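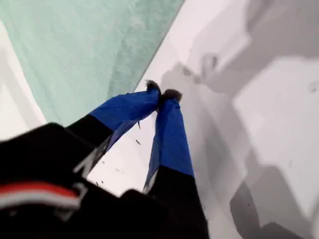
Three Seniors, Two Arms and a Laundry Problem

The robotics club at Ranitlow High School would like it known that they do have hobbies. Folding one is what got them onto the schedule for the Perura Student Showcase in March, where they have been given a table near the restrooms and a time slot of eight minutes.

Their entry is called Flirneo. The name came from a random word generator, and two of the three seniors running the project still want it changed. It is a pair of small desktop arms that are supposed to fold a T-shirt. I met the three of them after the last bell, and they asked to be quoted as a team, on the grounds that they'd only argue later about who said what.

"We picked folding because we thought it was easy," one of them told me. "You do it at home without thinking. I've folded a shirt while asleep."

Does he fold his shirts at home?

"No."

The club had $880 for the year, most of which went into servos. What was left over bought tape, and there is a lot of tape. It's blue, it goes down the arms and over the fingers, and it has become the closest thing the team has to a uniform.

"People ask if it's structural," said the teammate who does most of the wiring. "I say it depends on the day."

The trouble with a shirt, they explained, is that it has no shape of its own. Last year's club built a machine that sorted wooden blocks, and a block is the same block every time you reach for it. Pull on a collar and the other end of the shirt does whatever it likes. The fingers either miss the cloth entirely or close on so much of it that half the chest comes along for the ride. 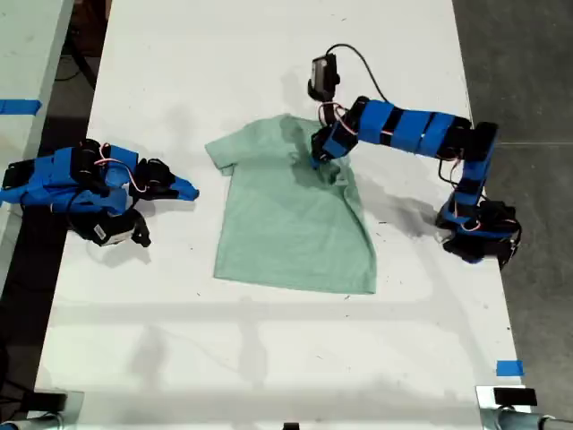 "Collars are the worst," she went on. "It's thicker there, so you'd think it would be easier to grab. Then you get a big handful of wrinkles and the fold is over before it starts. We had one afternoon in the fall when it did 30 tries and we kept two of them. Those two were beautiful, though. I have them on my phone."

She does. I was shown both, twice.

The arms learn from being driven by hand. A student moves them through a fold, the computer records the motion along with what the cameras see, and after enough of these the software is turned loose to try one on its own. The team has 56 recordings it considers good and a much larger folder it calls the Museum.

"Some of the Museum is user error," admitted the third senior, who handles the software and was eating pretzels over a keyboard. "Okay, a lot of it. You start out careful, and by five o'clock you're folding like somebody's late for the bus. The robot picks that up. It learned to be in a hurry from us."

Their advisor's contribution has been to make them write everything down. There is a notebook, and I was allowed to look at one page. It said "sleeve" with a line under it, then "SLEEVE," then a drawing of a shirt with a face.

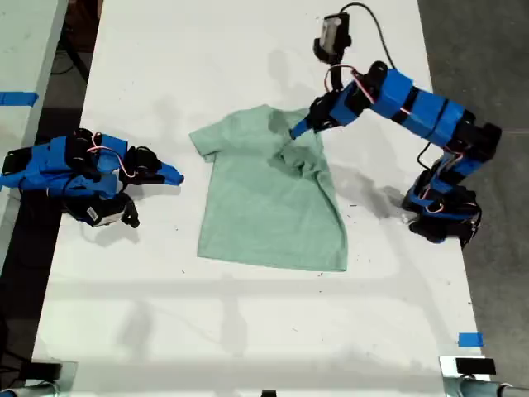 Flirneo at the collar, with the second arm at rest on the left.

Sleeves are what the second arm is for, at least on paper. Getting the two to work together is the job for the next month, and there is some disagreement over how. The wiring department wants them to take turns. The software department wants both moving at once – "like a person," he said, to which she replied that he had already told a reporter he doesn't fold.

The competition is on their minds. Jafarzadeh Academy is also entering Perura this year, reportedly with something that plays the xylophone.

"Which is fine," said the first student. "Xylophones are rigid."

I asked what happens if the shirt isn't folded when their eight minutes are up. There was a short conference. The plan, as it stands, is to talk more slowly and bring a second shirt, already folded, in a bag under the table. The advisor, passing behind us with a box of extension cords, said that this was not the plan.

They'll be there at 10 a.m., setting up. The club meets after school in the engineering room and is looking for sophomores, with or without folding experience, who don't mind peeling tape.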